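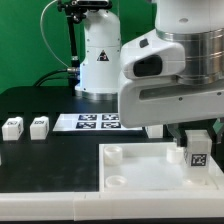 Dreltness School of Manual and Physical Therapies
Musculoskeletal Care II – Handout for Unit 7
Taking a History in Neck and Shoulder Complaints
Course lead: Polyxeni Pappas. Practical sessions: Lambros Tsolakis.

Purpose of the unit
Students will learn to take a complete history from an adult who reports neck or shoulder pain, and to decide whether a hands-on examination may go ahead. Treatment methods are covered in Unit 8.

Opening the interview
Begin with an open question and allow the patient to finish. Record the main complaint in the patient's own words before adding any clinical terms. Ask where the pain is felt, when it began, and what the patient was doing at the time. A gradual start should be recorded as such; do not press for a single event.

Pattern of symptoms
Note whether the pain changes through the day, whether it disturbs sleep, and which movements bring it on. Ask separately about numbness, tingling and weakness in the arm or hand. Many patients do not connect these with the neck and will leave them out unless asked.

Findings that require referral
The examination must stop and the supervising clinician must be called if the patient reports any of the following:
Recent significant injury to the head or neck
Loss of balance, or new difficulty walking
Changes in bladder or bowel control
Fever or unexplained weight loss together with the pain
Sudden severe headache unlike any before
Chest pain or shortness of breath – this is treated as an emergency

Work and daily habits
Record occupation, usual working posture, sports, and any recent change in routine. Past treatment should be listed with the patient's own view of its effect.

Written assignment
Submit one history of no more than 300 words, based on the practice interview with your partner. Remove all names. The assignment carries 40 points, of which 19 are needed to pass. Work is handed in at Room 277.

Reading
Course reader, chapter by Ayanda Mthembu on shoulder complaints. The section on headache is optional until October.

Revised June 22, 2023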